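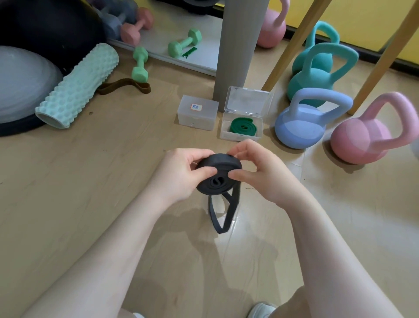
Brumen Segment: Handlungen erkennen in Ich-Perspektive

Ein aufgerolltes Band in zwei Händen, daneben die Dose mit dem Etikett "黑色": Für Menschen ist klar, was wohin gehört. Planungssoftware hat da gern eine eigene Meinung.

Brumen Segment zerlegt Aufnahmen aus der Ich-Perspektive in Greifen, Wickeln und Ablegen und liefert die Schritte an Ihren Aufgabenplaner. Verformbare Objekte bekommen ein eigenes Modell, denn Gummi hält sich ungern an Starrkörperannahmen.

Lieferumfang
Annotationswerkzeug mit Texterkennung, auch für Handschrift
Python-Schnittstelle
Exportmodul für Urquijo
19 Handlungsklassen, erweiterbar auf 200

Lizenz: 791 Euro pro Arbeitsplatz, 2 Jahre Updates inklusive
Technische Fragen: Sewwandi Fakir, vormittags meist gut gelaunt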